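Saturday Fruit

My aunt has a rule that you can't leave her table until you've eaten something that grew on a tree. She's had this rule as long as I've been alive, and she lives 14 floors up with no tree anywhere near her, so you have to admire the nerve!

I went over at noon to return her ladder and thought I'd be gone by 12:30 (I had laundry going, and a whole speech ready about the laundry). She didn't even look at the ladder. She'd put the good tablecloth on, the one with all the triangles and the green stripes that she bought from the Dương stall for 27 dollars and still brags about, and I knew right then that my socks were going to sit in the machine until dinnertime.
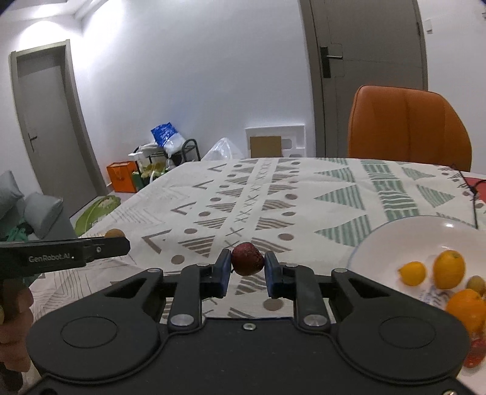
Page last changed: June, 9:14 p.m.

"Kiwi first," she said, "then the little red one." I asked what the little red one was and she told me to eat it and find out, which is how she's answered every question I've ever asked her, including the one about my uncle and the boat.

So I asked about the boat again. I figured if I was going to be held hostage over fruit I might as well get something for it. She pulled the bowl toward her and turned it by its blue rim, a little bit one way, a little bit back.

"He sold it for 50 dollars," she said. "To a man in Ornach. Then he walked home, and he was so happy I couldn't yell at him."

I'd been told my whole life that it sank. I picked up the kiwi and started peeling, very slowly, and she went to put the kettle on.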